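Chapter 9
Bins, Tubs and the Things That End Up in Them

Every household owns at least one container whose contents cannot be described in a single noun. The cutlery drawer holds cutlery. The linen closet holds linen, and possibly a cat. But somewhere near the back door there is a bin that holds "stuff", and when a member of the family is asked where a missing object might be, the bin is where they look last and find it.

Storage designers call this a residual container. Khadija Shawky, whose home inventories we met in Chapter 4, prefers "the sump". Over one August she and Nabil Salameh emptied the sumps of a low-rise apartment block in the Ullivik district and wrote down what came out. The final list ran to 261 objects, of which 208 had a proper home elsewhere in the same apartment, often within arm's reach. One resident was so taken aback to see her good scissors again that she asked whether they could be left off the list.

The sump is easy to mock, and we will do a fair bit of that before the chapter is out. It is also a serious topic. A great deal of a household's sorting labour is spent on it, usually by the same person, and the colour-coded systems sold to cure it tend to become sumps themselves by the second winter. We will look at one such system, the Twal stacking tub, in section 9.3.

Begin with the shape of the container. A bin with sloping walls has a wide mouth and a smaller bottom, so anything dropped in slides toward the middle and settles against its neighbours. Soft goods go flat and get under things. Bottles roll until a wall stops them. Hard, chunky objects come to rest wherever they please, and are later found by foot.
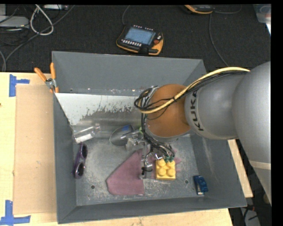 Figure 9.1 Mixed contents in a grey bin: a yellow toy building block, a pink cloth and a clear bottle among them.

Now try to name the category. The block in Figure 9.1 belongs with toys, the cloth with laundry or with cleaning, depending on your standards, and the bottle with the recycling or the kitchen. The cloth alone can hold up a sorter for a good minute. Is it a rag yet? Households differ sharply on when a cloth becomes a rag, and the disagreement is seldom about the cloth.

Three terms will be used throughout the chapter.

Home: the place where an object is kept when nobody is using it. An object may have a home and never visit.

Carrier: any object that hides or holds another. Cloths are the commonest carriers, followed by mitts, hats and single socks.

Stray: an object whose home is known but is in another room. Strays should be distinguished from orphans, which have no home at all and are the subject of section 9.4.

The usual advice is to lift the carriers first. Thitima Chareonsuk's field manual, Droma, puts this on its opening page, and adds that a carrier should be shaken over the bin and never over the sorter's own lap. Those who have met a loose thumbtack will see her point.

Before you read on

Choose one residual container in your own home. Do not tidy it beforehand; your instructor has one too. List the contents in the order you remove them, marking each as a stray or an orphan, and note any carriers and what was under them. Bring the list to class. Leave the bin at home.

9.1 How a Bin Fills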